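**To:** workden-list
**From:** Katia Grasso
**Date:** 17 April 2018
**Subject:** Re: Visit to Cadumier, what did people see?

Hi all,

Answering Adi's questions from the other thread. I was in the afternoon group with Ettore. Corrado went in the morning and may have seen different things, so he can correct me.

> On the Cadumier visit, Adi Simanjuntak wrote:
>
> I had to miss the open day and would like to hear how the bin picking demo went. We have been talking about this for the Brurero line since January and I still don't have a clear idea of what they can do.
>
> 1. Was it a real cell or a trade show setup?
> 2. What parts were they picking, and how were they laid out?
> 3. Did they say how they count a failed pick?
> 4. Would it be worth a second visit with Ilaria, who knows our feeder problem better than I do?
>
> If anyone has a picture, please post it. The flyer only showed the building.

1. It is a working lab setup. They change things on it all the time and it looks that way, with clamps on the bins and cables on the carpet. The arm works over a sheet-metal bin with sloping sides, and there is a second bin right behind it. Our host was an engineer named Guerra. She said they keep it open like this so they can swap bins without taking the cell apart. I would not expect anything that could be bought and put on a floor as is.

2. Small rectangular blocks in red and green. They are simple parts, much simpler than our brackets. What they wanted to show was the positions: blocks side by side and touching, and blocks up against the foot of a wall, where a two-finger gripper has trouble getting in. With our brackets the wall cases are the ones that stop the line, so I paid the most attention to those.

Guerra said the parts in the open middle of a bin are close to solved for them and most of their time now goes to walls and corners. When the arm can't find a grip on a part it is supposed to push it away from the wall first and then try again. Ettore asked how long they allow for that. The answer was 3 tries per part, and then it goes on to another one and comes back later.

3. Yes. A pick counts only if the part is released at the drop point. A part that is lifted and then slips is a fail, and so is a grip on 2 parts at once. I think that is stricter than what we were told by the other supplier, so please don't put the numbers side by side. Their log for the current gripper stood at 1,233 attempts. She did not give us a success rate for the whole log and I did not push for one. Corrado, if you got one in the morning, please post it.

4. I would say yes, but later. They plan to run mixed parts next, and there is no use in Ilaria Russo spending a day on blocks. She could send them a few of our brackets ahead of the visit. Guerra was open to that as long as the parts come clean and without oil.

Other points, in no order:

- The bin is plain metal and the finish is badly worn. I asked if the scratches and shine bother the vision side. She said glare does, scratches less so.
- The talk beforehand ran long and we lost time at the cell. If you go, ask to start at the cell.
- Parking is behind the building. The front gate is for deliveries only.
- They don't mind photos of the cell but asked us not to take any of the screens.

My notes are on paper. I can scan them if anybody wants them, but most of what is in there is in this message. Adi, call me if you want to go over the wall cases before you talk to Brurero.

Katia 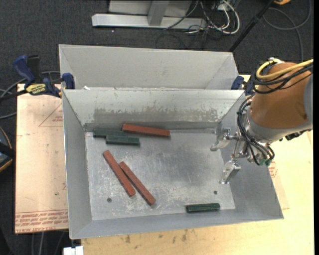
Cadumier open day: the arm over the front bin, with red and green blocks on the floor of it.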